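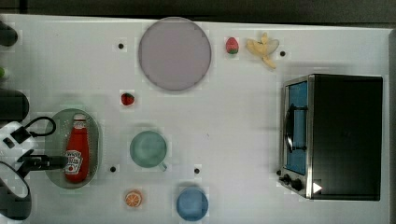
Dia aberto no centro de treinos do Busach: o que vi (notas rápidas)

Escrevo isto no comboio, bateria a 13%, desculpem as gralhas.

Chegada às 9h40, portão ainda fechado. Fila até à rotunda. Dia aberto do Busach, clube de futebol americano, segunda época na divisão de cima, e pelos vistos muita gente com vontade de ver os rapazes de perto antes de começar o campeonato. 1.616 inscritos segundo o quadro da entrada. Metade com miúdos ao colo. Entrada grátis, estacionamento não (paguei, e bem).

Primeira paragem, o campo 2. Relva sintética nova, posta em junho, ainda larga aqueles grãozinhos pretos, fiquei com os ténis cheios. Treino sem contacto, capacetes mas sem ombreiras. A linha ofensiva a repetir a mesma saída vezes sem conta, o treinador de posição rouco logo às dez. O quarterback titular só lançou curto. Perguntei porquê, encolheram os ombros. Fica a nota.

Running backs: é aqui que está a dúvida da época. O Leif Granström, que chegou do Gavness na primavera, continua com a mão esquerda ligada e fez tudo à parte, corrida em linha reta e bicicleta. Zero bolas. Falei com ele dois minutos junto à vedação. Simpático, português ainda muito aos tropeções. "Joga na primeira jornada?" "Quero." E mais não disse. O clube não dá prazos.

Depois a visita guiada. Grupos pequenos, o nosso apanhou a Lorena Pereyra, preparadora física, fala a mil à hora mas sabe da poda. Ordem: balneário, ginásio, sala de vídeo, enfermaria.

Balneário menor do que eu esperava. Cheira a pomada. Não deixam mexer nos cacifos, claro, e um senhor tentou na mesma.

Ginásio bom. Racks da Honkanen, plataformas a sério, uma pista de trenó ao fundo onde empurraram 200 quilos para o público bater palmas. A Pereyra explicou que a carga baixa muito na semana de jogo, só mexem no volume e deixam a intensidade quase igual. Interessante, queria mais disto e menos loja.

Sala de vídeo: cadeiras velhas, ecrã enorme. Mostraram três jogadas da derrota com o Pesidau do ano passado. Coragem. O tal passe intercetado na linha de cinco visto de quatro ângulos, e doi em todos. O coordenador parou a imagem no safety que ninguém viu, depois mandou-nos seguir porque o grupo de trás já estava à porta.

Enfermaria passámos a correr. Duas marquesas, banheira de gelo, um jogador a ligar o tornozelo que acenou. Sobre o Granström nem uma palavra, e perguntámos todos.

Almoço. Bifana e sumo 7,10, caro para o que era. Fila de meia hora, o pão acabou antes da uma. Levem comida.

À tarde, autógrafos na tenda e percurso de agilidade para os mais novos, cones, escada, placagem ao boneco. Isto esteve muito bem organizado, os jogadores ficaram mesmo lá, sem pressas. O meu sobrinho saiu de lá a querer ser linebacker (tem seis anos).

Coisas para quem for ao próximo:
Chegar antes das 9h30.
Boné e água, não há sombra no campo 2.
A visita marca-se logo à entrada, às onze já estava esgotada.
Para a loja só depois das 16h, antes disso é impossivel.

Sobre a equipa, impressão de quem viu hora e meia de treino: linha melhor, receivers rápidos, corrida curta de soluções enquanto o Granström não voltar. Segunda-feira há treino aberto outra vez, vou ver se ele já agarra bolas e depois conto.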